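Laundry Loading Arm - Project Report
Teófilo Lozano, Gerkwood shared workshop

The goal was to build a two-armed robot that takes soft items out of a basket and puts them in a front-loading washer. I named the build Prulledel. Work started in June.

The arms run on Pisard servos with 500 mm of reach. The wrist cameras were added after the first version kept missing the basket rim.
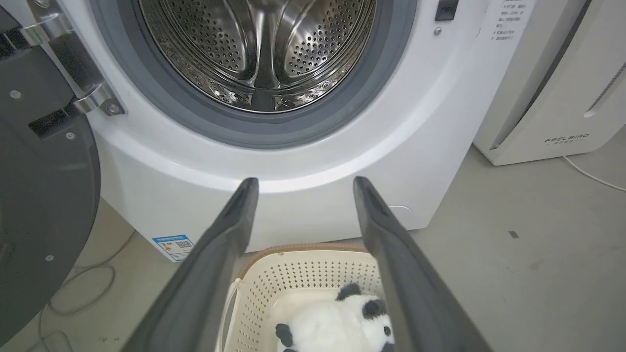 Each run begins with the washer door already open. I recorded 876 demonstrations by hand and kept 743 for training. The rest had dropped frames.

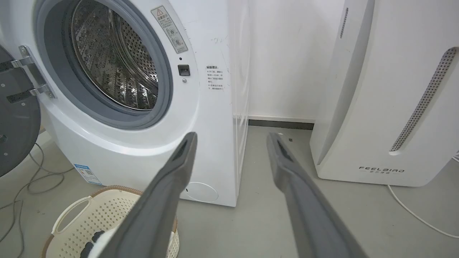 Why not open the door with the robot too? The latch needs more pull than these servos can give, so I left it for a later version.

Plush toys were used for many of the runs - they hold their shape better than shirts.
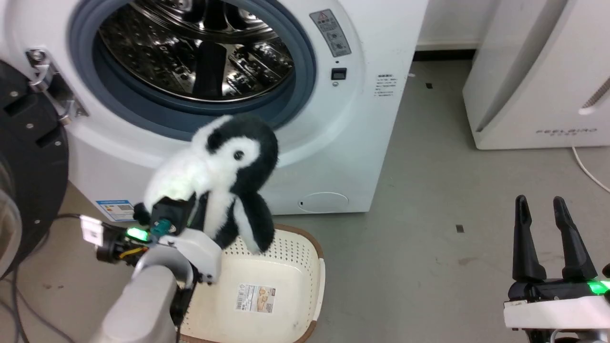 Remaining Work

The left wrist cable needs a strain relief. Shirts still snag on the door gasket.

Comments (2)

vanhecke_fan: What gripper pads did you use?

Teófilo: Cast rubber, second batch. The first peeled.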